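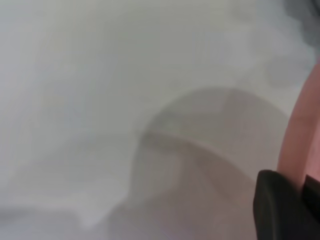
Figure 3. Wrist view during an approach on the bench.

3. The wrist camera and the close-range problem

Our second arm was built on a workbench in the shared shop at Emstead, with parts cut on the shop's own machines and a gripper we could take apart with one hex key. The part we learned the most from was the little camera at the wrist. We had picked it for its size and its price, and we gave almost no thought to how near things would come to it. Figure 3 shows what the controller has to work with at close range: a large rounded grey shape, probably a see-through cup or bowl, with a soft darker band across its upper part and a pink object right beside it. Neither has a sharp edge anywhere. The black finger in the lower right corner is the darkest thing in view, and that turned out to be wonderful news for us, as Section 3.2 explains.

3.1 Why we kept the fixed lens

The obvious repair was an autofocus module. We bought one, fitted it, and took it off again after a weekend. It hunted back and forth whenever the arm moved, and each hunt shifted the picture enough to upset the controller. A fixed lens is blurry up close, but it is blurry in the same way every time, and a small network can learn a blur that stays put. We find this really exciting for home builders — it means the cheap part may be good enough.

We also tried moving the camera farther back on a printed bracket. The view got sharper and the wrist got clumsy. The bracket caught on the rim of the parts tray, and Pendo Kaijage, who drew all three versions of it, finally hung the last one on the shop wall.

3.2 Using the finger as a landmark

Since a gripper finger shows up dark against a pale bench, we can find it with a simple brightness threshold and a search limited to one corner. The finger's outline gives the controller a steady point to measure from, even when everything else is soft. Before each session we close the gripper, store the outline, open it, and store it again. If the camera mount has been knocked, the stored outline no longer lines up and the program asks for a new calibration.

The method is weak when the background is dark too. Deep grey patches near the border of the view can pass the threshold, so we throw away any region that does not touch the bottom edge. That one rule removed most of our false matches, and it took an afternoon to write.

3.3 Trials with clear containers

Clear and tinted containers are hard for any camera, and we wanted to know how far ours could go. We ran 48 approaches toward a see-through container, changing the lamp position between runs. The arm stopped too early or too late in 13 of them. Nearly all of those came with the lamp directly overhead, when the rim band washed out. Moving the lamp to one side brought the band back, and we were delighted by how much such a small change did.

We did not try stacked containers, or containers with anything inside. Both are on the list for the Rukasano version of the arm, which will carry a small side lamp of its own at the wrist. The mount files and the calibration script fit the older Hasell wrist plate as well, though the screw holes need opening up a little.

Contact: Emstead Shared Workshop, robotics bench | © 2025 the authors | Back to top

Comments

benchrat: Did you try a close-up lens glued over the fixed one? I got decent results that way on a pen plotter.

P. Kaijage: We did! Sharp up close, useless past the edge of the tray. I would love to see your plotter setup though.

Jõgi: The bottom-edge rule is so simple. Stealing it for my own arm tonight.

Related items
Printed wrist plates: which screws hold
Side lighting for small robot arms
Notes on the Hasell gripper, part 2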